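Malinus opens its doors for an afternoon of grippers

I spent a July afternoon at the Malinus open day in Stokstead, and I had way more fun than I expected! Doors opened at 2, and the room was already buzzing when I got to the demo table. Noura Nassar, who runs the teaching sessions, was showing us how people use hand-held grippers to record everyday jobs for robots to learn from.
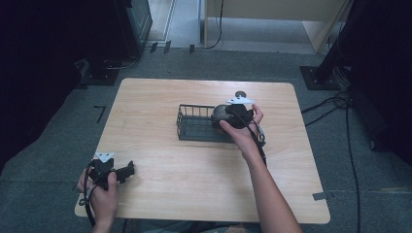
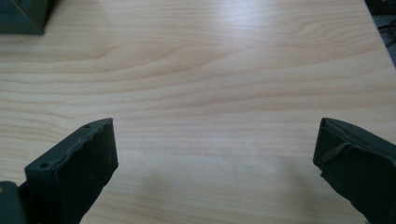
Trying it yourself

Visitors got a turn after the demo, and of course I joined the line. My first few grabs were terrible – you close the jaws way too early and end up pinching air. Vignesh Naidu told me to slow down and keep my wrists loose, and that helped a lot (a boy of maybe ten was still much better than me).

Noura says the team wants 1000 recordings of each job before they train on it, so they're looking for local people to come in for 20-minute sessions. Forty of us put our names down before I left. The next open day is planned for the fall, and I'll be back – I want another go at it!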